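Home Projects Students Library Contact

Search this site Go

Print this page E-mail this page

Does a Slow Rise Make Better Bread?
Student project report by Thoa Thái and Wyn Prosser, Haverford

Our question started with an argument over lunch. Wyn's family bakes rolls that go from mixing bowl to oven in one afternoon, and Thoa's aunt leaves her dough in the refrigerator overnight and swears it tastes better. We wanted to know if people could really taste the difference when they weren't told which roll was which!

We used one basic dough for everything: 475 grams of bread flour, water, salt and dry yeast. The fast batch rose on the kitchen counter until it doubled. The slow batch got much less yeast and sat in the refrigerator for 19 hours. We had planned on 12, but the kitchen was booked in the morning and we couldn't get in. Both batches were shaped the same way and baked on the same tray, with the fast rolls on the left.

Shaping was harder than we expected. Cold dough is stiff and springs back when you stretch it, so we learned to let it warm up on the counter first. Our first tray came out lumpy and we ate it without recording anything.

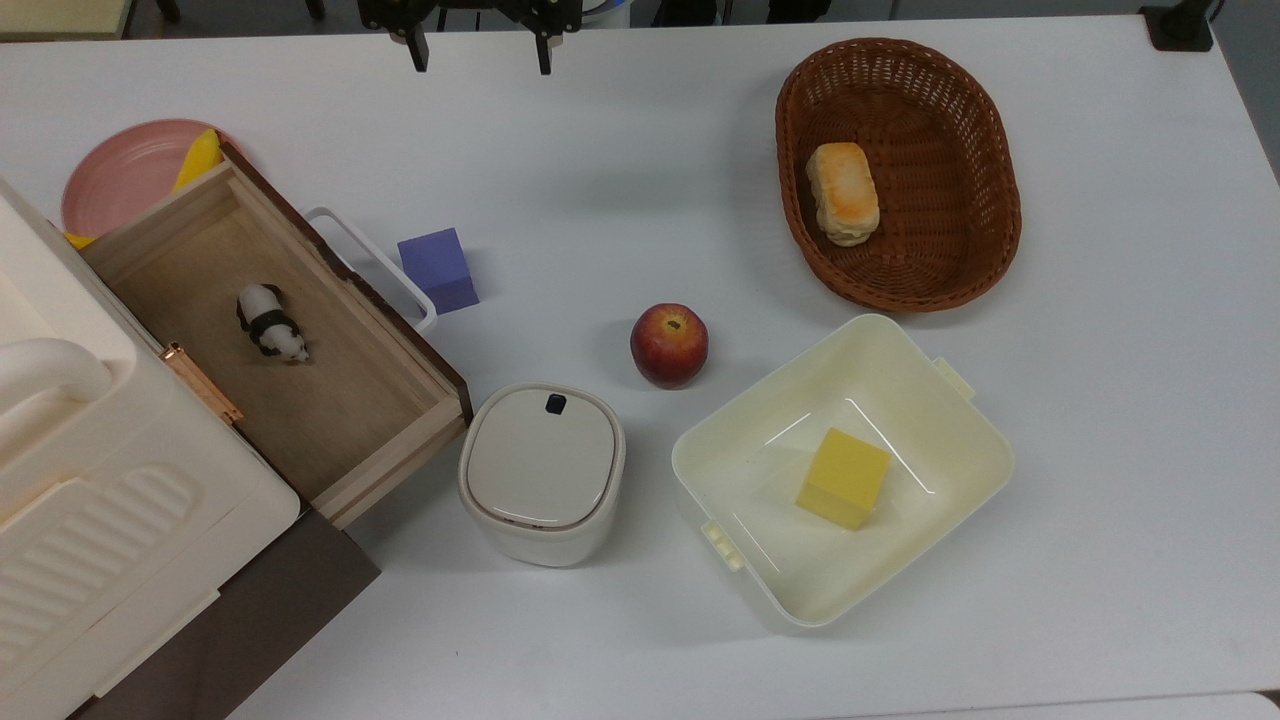 For the tasting we cut every roll into small pieces and put them on plates marked with a star or a moon. Khang Khương kept the key in his notebook, so neither of us knew which was which either. We ended up with around 100 tasters over two lunch periods in July, and the moon plate was empty long before the star plate.

Moon was the slow dough, and 64 people picked it! The words they wrote down most were "nutty," "chewy" and "a little sour." People who liked the fast rolls nearly always wrote "soft." We loved reading these cards, especially the one that just said "more butter."

We think the long rise gives the yeast and bacteria time to make acids and other flavors, as our library books explain. There is a weak spot, though. The two doughs had different amounts of yeast, so we changed two things at once. Next time we would like to keep the yeast the same and only change the time, and maybe try whole wheat too.

Thank you to Nga Lã for lending us her kitchen scale and for washing so many bowls.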